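Gikville's repair evening finds a bigger home on Farooqui Street

GIKVILLE - The free repair evening that began in the back of a yarn shop has outgrown its corner for good. Starting this February, the monthly gathering will move into the old Rurach furniture showroom on Farooqui Street, where there is room for long tables, proper lighting and, to the delight of the regulars, a kitchen with a sink that drains.

If you have never been, the idea is a simple one. You bring in the lamp that flickers, the coat with the stuck zipper or the toaster your aunt gave you, and you sit down beside a neighbor who knows something about it. You are expected to stay and help, even if helping means holding the flashlight. There is no charge, though there is a jar by the door for thread, fuses and coffee, and people have been good about the jar.

Gunhild Þrastardóttir started the evenings four years ago, when she was still running the yarn shop and kept getting asked to mend things that had nothing to do with yarn. "A man came in with a rice cooker," she said, laughing. "I told him I only knew sweaters, and he said well, could I at least look at it. So I looked at it, and then a customer in line looked at it, and between the three of us we got the lid back on. I thought, we could do this on purpose."

She sent a note around, expecting a handful of people, and 13 turned up. By last fall the sign-in book was showing over 200 visitors in a single season, and anyone who tried to squeeze past the button rack with a vacuum cleaner under one arm will remember what that was like. A few people gave up and went home, which bothered her more than the crowding did.

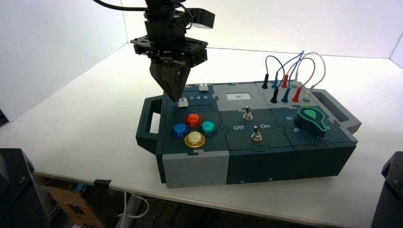
The showroom had been sitting dark since the furniture business moved out to the Gresa road, and there was a stretch last summer when it looked as though it would become parking. Themba Hlongwane, whose family owns the building, had come to the evenings twice himself, once with a radio and once with his daughter's bicycle lamp. He offered the ground floor for a year at no rent, with the group paying for heat and electricity.

"It was costing me sleep to have it empty," Hlongwane said. "My father sold tables out of that room to half the people in this town. Now some of those same tables are going to come back in with a wobbly leg, and I would like to be there for that."

The heat turned out to be the harder part. A winter's worth in a room that size is no small thing, and the group spent the fall raising money with a soup supper, a raffle for a quilt and a sale of mended lamps that nobody had come back to claim. The supper alone brought in $368, helped along by a very large pot of lentil soup and a man at the end table who paid for his bowl three times. The quilt went to a family two doors down from the shop, so it did not travel far.

There will be a few changes along with the new address. Sewing and knitting will have the front windows, where the light is best on the long evenings in spring, and anything with a plug will be looked at along the back wall near the outlets. Bicycles can come in through the side door, which is wide and has no step - something that will also please anyone with a stroller or a walker. Children are welcome as long as a grown-up stays with them, and there will be a shelf of buttons for sorting, as there always was at the shop.

The group is still asking for a few things. Desk lamps are wanted, as are sturdy chairs, jars with lids and anyone who understands clocks, the last clock person having moved away to be near her grandchildren. Larger appliances still have to stay home, so please do not bring a washing machine, however politely you ask.

The first evening in the new space opens at 6 p.m. on Sunday and runs until the coffee is gone, usually a little before nine. Doors are on the Farooqui Street side, and parking is free in the lot behind the building. Þrastardóttir will be at the table nearest the kitchen with her darning needles, and she says the rice cooker is still working.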